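Chapter 3
Folding and Sorting on a Small Surface

In this chapter you will learn to
choose and prepare a surface for folding
fold a short-sleeved shirt to a set width
sort folded garments for drawers and shelves
decide when a household should change its method

Key terms: face side, fold line, set width, landing place, return pile

Chapter 2 followed clothes from the washer to the line or the dryer. Most home economics courses stop there and treat folding as something everyone already knows. In practice it takes more time than any other part of the laundry, and it is the part most often put off until the next morning. Students who kept the laundry diary in Chapter 1 will have their own numbers for this. Bring the diary to class, as the first exercise depends on it.

Few homes have a table that can be kept free for clothes. The usual place is a bed, often in a room that also holds drawers, a cabinet, bedding and whatever else the family has no other spot for.
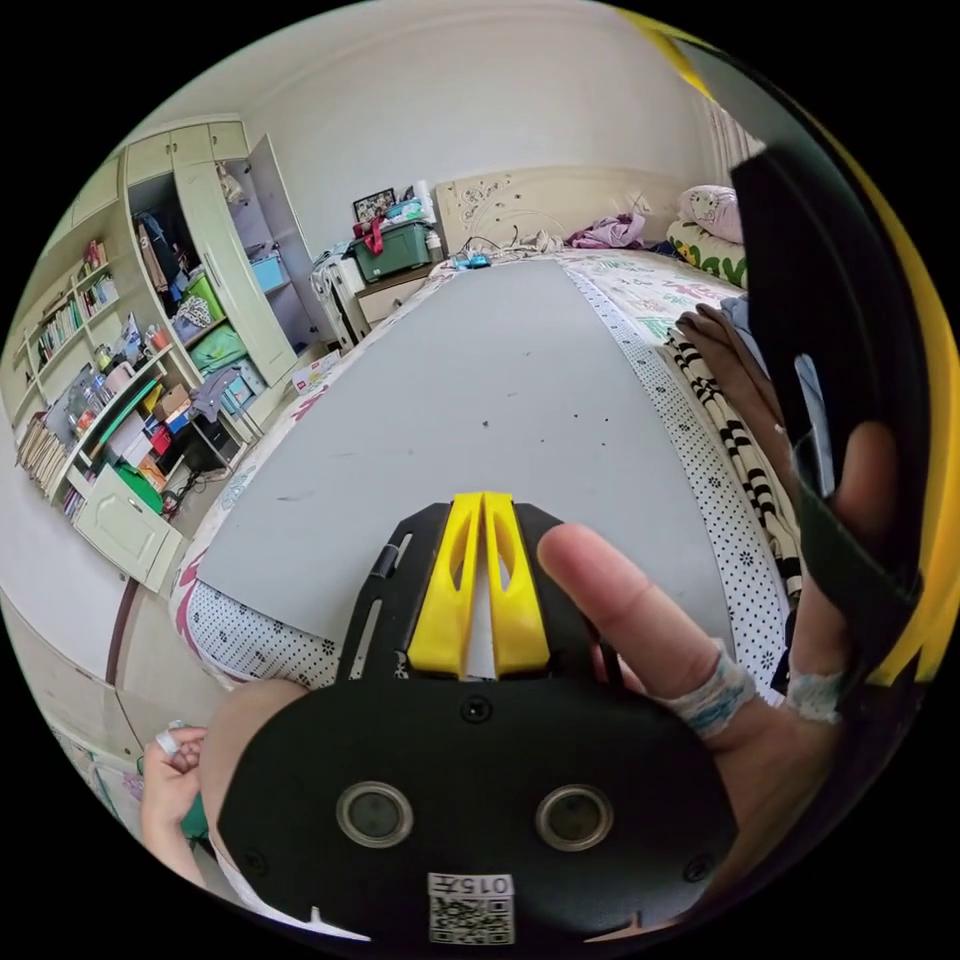
A folding surface has to be flat, level and large enough for one garment opened out. A mattress meets the last condition and fails the first. It gives under the hand, so the fold line drifts and the sleeves end up uneven. Laying something flat over the bedding corrects this, and the large gray board along the bed is one way to do it. Check such a board before each use. Small dark specks like the ones on this surface should be wiped with a damp cloth, and the board dried, before anything white is put down. A scuff that does not wipe off can stay, provided it leaves no mark on a clean rag.

The standard method for a shirt begins with the face side. Spread the garment fully and smooth it from the collar down. Some teachers place the printed front upward at this stage so that students can see whether the design is centered, then turn the shirt over for the first fold. Others start with the back upward and save a step. Both are accepted in this book.

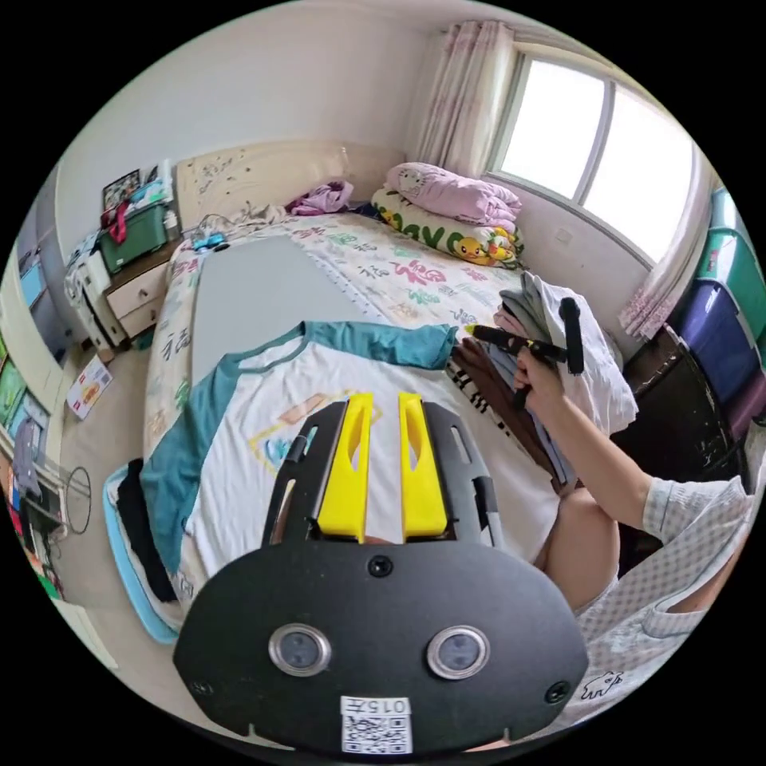
Bring one side in to the middle of the back, sleeve included, and lay the sleeve down along the body. Repeat with the other side. The shirt is now a long strip, and the width of that strip is the set width. It should match the drawer, not the shirt. Fold the strip in half from the hem, then in half again if the drawer is deep - thick fabrics usually take one fold fewer.

Put each finished piece straight onto its landing place, either a stack or a tray. Socks, washcloths and anything still damp go to the return pile, at the far end from the finished work. Section 3.2 deals with small and awkward items.
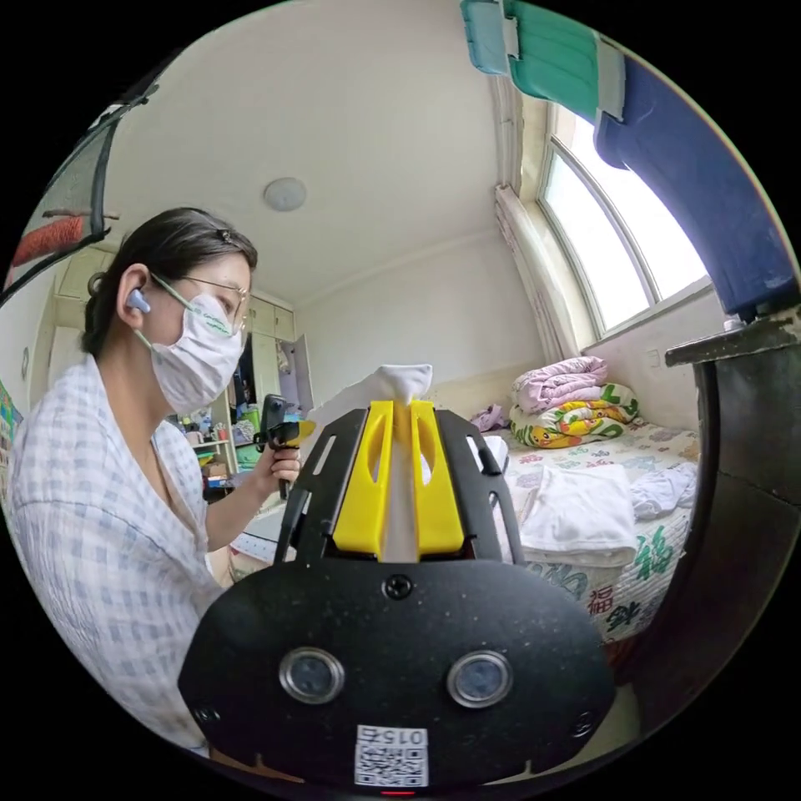

Manuela Donati disagrees with sorting at the end. In her view the clothes should be divided by drawer before a single piece is folded, even if that means covering half the bed with heaps, and she would have beginners do it that way for a whole month before trying any other. Huệ Phí takes the opposite position and folds whatever comes to hand. The two methods are compared in Section 3.3, using the Castlow worksheet at the back of the book.

Before going on, fold two shirts on a bare mattress and two on a board, and measure the set width of each at the collar and at the hem. Record the results on page 39.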